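I have been meaning to write about work jackets for ages, and now that July has gone cool and grey it feels like the right moment. We moved up to Brirnildale with far too many clothes (and, as it happened, nowhere sensible to put them), so most of my sorting and folding happens on the bed, where there is at least room to spread a sleeve out properly.

I do love a proper work jacket. My first came from a little shop in Mitville that sold boots, rope and paraffin, and I wore it until the elbows went. After that I had three in a row from the market at Berge, all of them blue, all of them too short in the arm. So green still feels like a bit of a treat to me - and it's such a soft, friendly green, too, somewhere between jade and sage. It goes very nicely with a lavender bedspread, though I can't claim to have planned that! 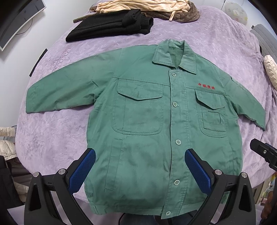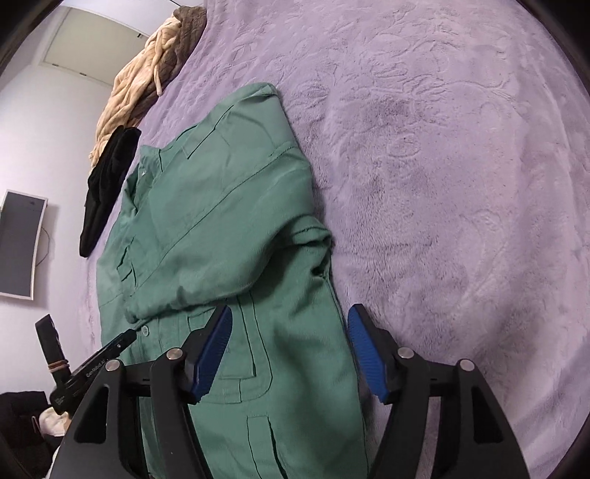
Now, folding. I was taught to do shirts on an ironing board, very strictly, and for years I treated jackets the same way and wondered why they came out like parcels. Cotton this sturdy wants a bit more room. I do up all the buttons first, smooth the front with the flat of my hand, and bring one sleeve across the chest, then the other. After that the sides go in and the bottom comes up to the collar. If the pocket flaps are buttoned they stay put, and if they aren't, one of them always manages to end up bent under and stays that way for weeks.

Do check the pockets before you start. I once folded away a tin of peppermints and a bus ticket to Remari and didn't find either until the following spring - the peppermints were fine, I'm pleased to say, and the ticket was no use to anybody.

As for creases, I've stopped worrying. I used to go after them with the iron for a good 10 minutes, and they'd be back by teatime. These days I give the jacket a good shake and hang it near the bathroom while somebody has a shower, and whatever is left I put down to character. The knitwear is next, and I'm rather dreading it, as black jumpers pick up every bit of fluff in the house and I still haven't found where I packed the clothes brush.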